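About Us
Vulilcombe Computer Refurbishing

Who We Are

Vulilcombe Computer Refurbishing is a nonprofit workshop and training school. We receive retired desktop computers from offices, clinics and school districts, return as many of them as possible to working order, and place them with households and classrooms that have requested one. Equipment that cannot be returned to use is taken apart for spares or sent to a licensed recycler.

The workshop was founded by Tuulikki Lehtinen, who continues to serve as director. Instruction is led by Montserrat Collado. In the last program year we placed 1286 computers and accepted 251 students.

What We Do With a Donated Computer

Each tower is entered in the register on arrival, and its storage drives are removed and erased before any other work begins. The case is then laid on its side and opened. Dust is cleared from the vents and heatsinks, power cables are checked along their full length, and every card is taken out of its slot, inspected and seated again. Memory is tested overnight. A machine that passes is given a new drive, an operating system and a printed record of the work done on it.

Donors may ask for a certificate of erasure. Requests should be made at the time of delivery.

Training

The bench course, known as Clasimik, runs for 4 months and begins each November. No earlier experience is required. Students learn to identify the parts of a motherboard, to handle boards and cards by their edges, to trace a power fault, and to keep a proper bench log. Students who complete Clasimik may apply for the Amer certificate, our second-level course in server equipment.

Classes are limited to up to 4 students per instructor. Tools and wrist straps are supplied.

Our Premises

The workshop occupies the ground floor of the Iwasaki Building. Donations are received at the loading door on the north side. Monitors are accepted by arrangement only, and we regret that we cannot accept printers.

Comments from former students and donors are published below with their permission.

Expansion cards and slots, bench work

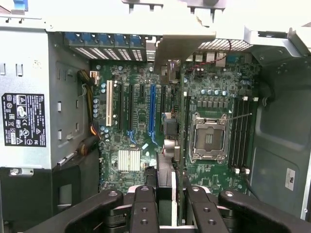 Montserrat made us reseat the same card until we could feel when it was level, and I still do it that way at work. I would only ask that the second-level course be offered in the evening as well. Several of us from my class would sign up.
Tuulikki has my number if a list is being kept.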